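Folding denim on the bed, and a date for the clothes swap

Many of you asked after the last meeting how to sort jeans and jackets before the swap in Drinach. My own method is simple – I put everything on the bed and I do not leave the room until it is folded.

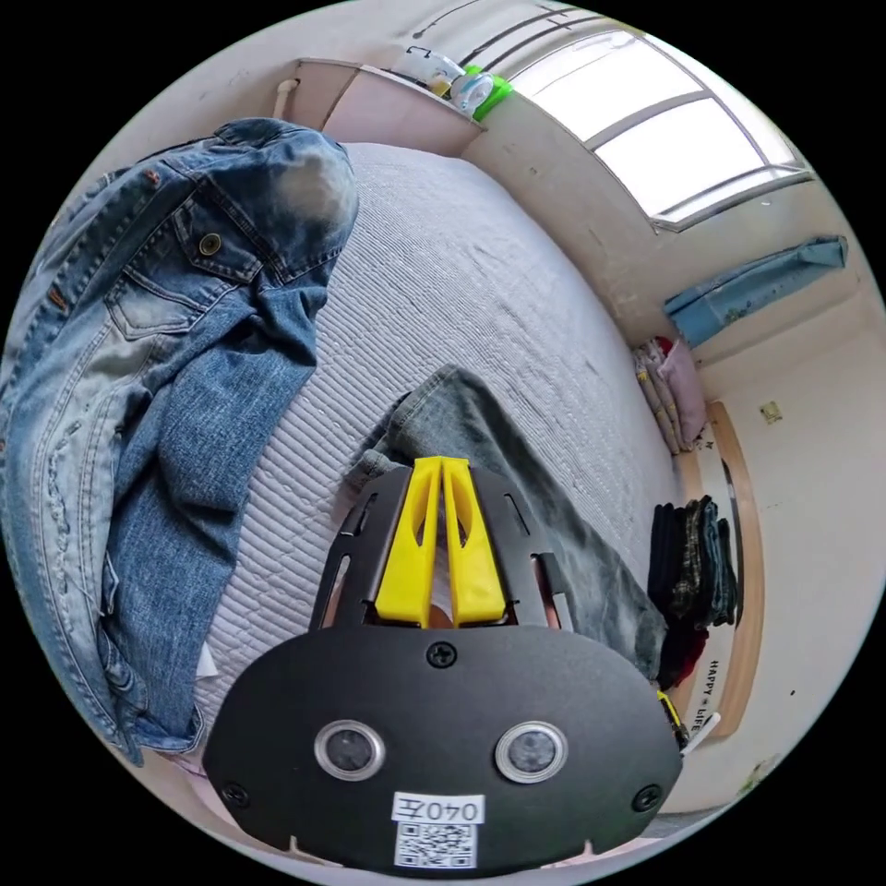 Denim jacket and dark jeans on the quilt.

I begin with the jackets, as they take the most space. Close the buttons, lay the sleeves to the back, and fold one time in the middle. Jeans I fold leg on leg, then in three parts. Please look in all the pockets! Last year we found 4 bus tickets and one house key.
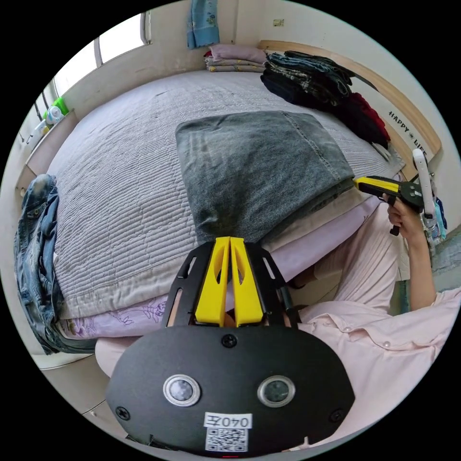

Dark clothes I keep in one pile and light blue ones in another, so the color is easy to find on the table. Johanna Eberhard prefers to roll her jeans, and this is also welcome.

The swap is on Thursday in the Majali hall. Each person can bring up to 25 pieces, clean and folded. Last time we had 62 visitors, so come early if you need small sizes. What is left over goes to the shop in Pivdale.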